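# How to get a rental ready for its final inspection

Most bond disputes come down to the same handful of things: the oven, the carpets, marks on the walls and whatever was left in the garage. If you start early and work from the entry report, the last week is a lot easier.
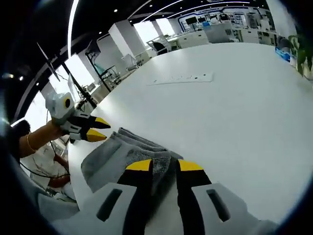 Start by finding your copy of the entry condition report. It sets out how the place looked when you moved in, and the agent will have it in hand at the final inspection. If you can't find yours, email the property manager and ask for a copy.

## What you'll need

- The entry report and any photos from move-in
- Sugar soap, a mop and a bucket
- Oven cleaner and gloves
- Light globes to match the existing fittings
- A filler knife and a small tub of filler, if your lease lets you patch walls

## Three weeks out

Go through the entry report one room at a time. Mark anything that has changed since you moved in. Fair wear, such as faded curtains or a worn track in the hall carpet, is normally not your cost. A burn on the benchtop normally is.

Report any outstanding repairs now, in writing. At our old unit in Trudine the bathroom fan had stopped working months earlier, and we only had a phone call to show for it. The agent had no record.

Book the carpet cleaner if your lease asks for one. June was quiet when we moved and we got a morning slot easily, but the end of the year fills up.

## The week before

1. Empty the cupboards and wipe inside them, including the tops.
2. Wash the walls with sugar soap, from the bottom up so it doesn't streak. Test a patch behind a door first.
3. Clean the oven, racks and rangehood filter. Leave the cleaner on for the full time given on the label.
4. Take down the flyscreens and hose them. Vacuum the window tracks while they're off.
5. Mow, weed the edges and sweep the paths.

Leave the floors until the furniture is out.

## The last day

Mop your way to the front door. Replace dead globes, empty the bins and read the meters. Then photograph every room from 2 corners — inside the oven and the shower too — and keep the files until the bond is back in your account.

Return every key, remote and mailbox key on the list, and ask for a receipt. Our agent, Olanrewaju Haruna at Biltuveck, signed one at the counter.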